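Student Team Takes Simulated Kitchen Project to Clesar Final

Posted July 4, 2022

A student robotics team from Urow Technical College has qualified for the final round of the Clesar Challenge, a simulation-only manipulation contest for two-year and four-year colleges. The team placed third of 22 entries in the qualifying round, with a score of 1,820 points. The top entry scored 2,190.

The contest runs entirely in software. Each team receives the same simulated kitchen, the same arm and gripper model, and the same set of household objects. Teams write the control program, submit it to the contest server, and receive a score sheet and a set of rendered stills the following morning. No physical robot is used at any stage.

The Urow entry is named Jaidee. It began in February as a term project in the college's second-year automation course and was moved to the robotics club when the course ended. Five students now work on it, two evenings a week, in the computer lab on the second floor of the engineering building.

The task set covers three groups of actions: picking up an object, moving it to a marked position, and operating a fixture such as a knob or a door. Objects are placed on the counter by the contest software before each run. Positions change from run to run, and some object types are swapped, so a program that depends on fixed coordinates will fail on most layouts.
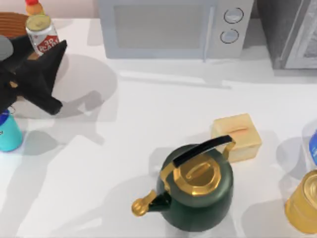
The gripper over the simulated counter, with the green kettle in the foreground and the microwave at the back.

Most of the team's work since the spring has gone into approach planning. The arm has to reach an object without touching its neighbors, and contact with any object other than the target costs points. In the first version of the program, the gripper moved to a point directly over the target and descended. The method was simple and worked well for short, wide objects. It worked poorly for kettles, where the handle passes over the lid and blocks a straight descent.

The current version generates a set of candidate approach directions for each target, discards those that pass too close to another object, and ranks the remainder by the amount of wrist rotation required. If no candidate survives, the program backs the arm away, takes a new reading of the counter, and tries again with a smaller clearance. After two failures it skips the target and moves to the next one on the list. The students added the skip rule after a practice run in which the program used the whole time allowance on a single can.

Perception is the second part of the project. The contest supplies color images from a simulated camera but does not supply object positions, so each team must work them out. The Jaidee program first separates objects from the counter and then estimates a position and an outline for each. According to the team's progress report, shadows were the largest source of error. The counter is white, the lighting produces wide overlapping shadows, and the early version of the program regularly marked a dark patch of counter as an object. The arm would then close on nothing and lose the time spent getting there.

The correction was made in two steps. The students rendered 54 practice layouts under different light positions and marked the shadow areas by hand. They then used those layouts to adjust the separation step so that a region with soft edges and no change in surface color is treated as counter. False objects dropped sharply in the next set of practice runs, although the report notes that pale objects with low sides are still missed from time to time.

Objects at the edge of the camera view are a separate problem. A bottle or jar that is only partly visible gives an incomplete outline, and the program tends to place its center too far inward. The team has not corrected this. For the qualifying round, the students set the program to leave such objects until last, on the grounds that they are rarely chosen as targets.

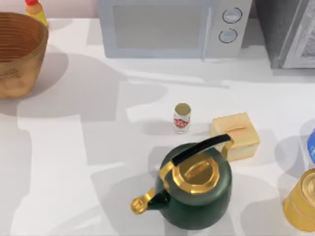

The scoring formula favors steady results over speed. A completed action earns full points if it is finished inside the time allowance, with a small bonus for early completion. Dropping an object cancels the points for that action and carries a further penalty. Opening or turning a fixture is worth more than a pick, and the higher scores in the qualifying round came mainly from teams that attempted every fixture task.

The Urow team attempted the knob tasks and left the door tasks out. A knob can be turned with the fingers closed on its rim and a single rotation of the wrist. A door requires the gripper to hold an edge or handle while the arm follows an arc, and small errors in the estimated hinge position build up along the path until the grip slips. The students had a partial door routine in June, but it failed often enough in practice that the expected penalty was larger than the expected gain. It was removed from the submission two days before the deadline.

Work on the door routine has now resumed. The new version moves in short segments and checks the force on the fingers after each one. If the force rises above a set limit, the program shifts the estimated hinge position and continues from there. The method is slower than a single sweep – each door takes more than twice as long to open – but there is enough time in a run to allow for it if the picks go as planned.

The club runs its practice sessions on Zurnarex, the simulation package used in the college's automation courses. The contest server uses its own physics settings, and the two do not agree exactly. Friction between the fingers and smooth objects is lower on the server, and a grip that holds in the lab can slide in a scored run. The students now practice with friction set below the contest value to leave a margin.

Computer time has also been a limit. A full practice run with rendering takes most of an evening on the lab machines when several copies are running together. The team now turns rendering off for tests that involve arm motion only and keeps it on for perception tests. Log files from both kinds of run are kept in a shared folder and reviewed at the start of the next meeting, with one student assigned to each failed action.

The final round follows the same format as the qualifier, with three changes. The number of layouts is larger, the object set includes items the teams have not been given in advance, and each team must submit a written description of its method. The written part counts for one tenth of the total. Teams may revise their programs until the submission window closes, but only one scored submission is accepted. A practice server with a limited daily quota will remain open until then.

Team membership for the final is fixed at the qualifying roster. Students who join the club over the summer may take part in practice sessions and testing but cannot be listed on the entry. The club meets through the summer term on its regular schedule, and students from any program may attend. Prior experience with robot hardware is not required. Some programming background is useful, and an introductory exercise using a single object on a bare counter is available from the lab desk for those who want to try the software first.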